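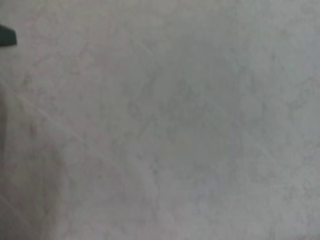
Counter and Surface Check, Losmont kitchen
Tuesday, April 25, 2023

1. Surface wiped down: OK. I went over it twice, and with all that cloudy gray patterning I still had to use my fingertips to find crumbs!

2. Cracks or chips: OK. Ran my palm along the whole front edge and nothing snagged.

3. Sealant at the wall: NEEDS WORK. There's a gap over 2 inches long (I flagged this one back in December, ahem). The Dasine tube is under the sink.

4. Stains: OK, I think. The darker gray bits are just the pattern, so please don't scrub them like I did last year.

5. Outlets by the counter: OK. Tested both, reset button works.

6. Wobble test: OK. Leaned on it for 20 seconds, no creaks.

Next check in 9 weeks. Pacheco unit still to do.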